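Tinum Bench Mat, Dark Gray

A plain matte mat for craft tables, repair benches and desks that take a beating. Paredes has carried the Tinum line for 10 years and this is the one most people reorder. The low-glare surface is easy on the eyes under a bright lamp, and small screws show up well against it.

The mat lies flat out of the package. If yours was rolled in shipping, leave it face down overnight with a few books on the corners. 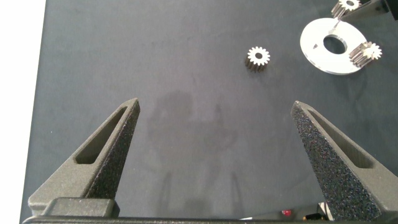 Wipe it down with a damp cloth and a little dish soap. Do not use acetone or put it through the washing machine. Pencil marks come off with an eraser - ink usually doesn't.

It can be trimmed with a utility knife and a metal ruler. Cut from the back and make two or three light passes. Trimmed mats can't be returned.

Sizes: 98 cm long, or 200 cm long for shared benches
Color: dark gray
Item number: 498

The 200 cm size ships in a tube and may arrive separately from the rest of your order. For custom lengths, write to Divina Cruzado at the Paredes order desk before you buy. Restock of the longer size is due in February.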